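Kitchen and Home Basics, Handout 4: Water in the House

Hi all, Lorna here. I promised I'd type up what I scribbled on the board, so here goes (my handwriting got worse as the evening went on, sorry!).

1. Find your shutoff

Before anything else, go home and find the main valve. In the older Ollwood houses it's usually in the basement on the street side, but I've seen one behind a water heater and one under a stair. Turn it off and on once so you know it moves. If it won't budge, don't lean on it with a wrench — call someone.

2. Read your meter

Write down the number at bedtime and again in the morning before anyone flushes. If it changed and no appliance ran overnight, you've got a leak, and nine times out of ten I'd bet on the toilet. Put food coloring in the tank, wait a while, and look in the bowl.

3. Washing up by hand

I grew up rinsing every plate under a running tap and I had to unlearn it. Our class test used 17 gallons that way and 12 with a filled basin, same pile of dishes! Glasses first, greasy pans last. Let things drip on a rack and save your towels. 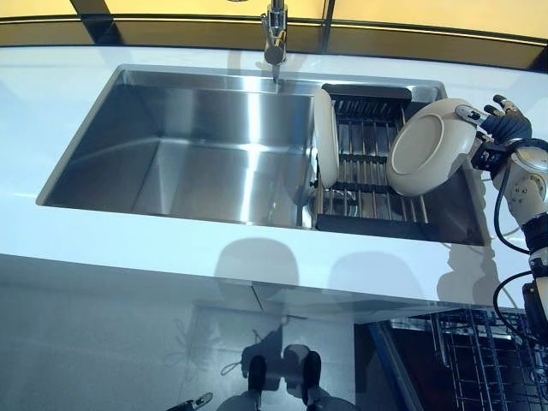 4. Drains

No grease, ever. Pour it in a can, let it set, throw it out. For a slow drain I start with the plunger and then clean the trap, bucket underneath. Danilo asked about the store-bought chemical stuff: I don't keep it at home, and please never mix two kinds.

5. For next time

Bring a water bill, any month is fine, April if you have it. We'll work out the cost per 100 gallons. Rhea T. is bringing the old faucet from her Sodville place so we can take it apart, and I'll have spare washers for everyone. Class starts at 6:30, side door.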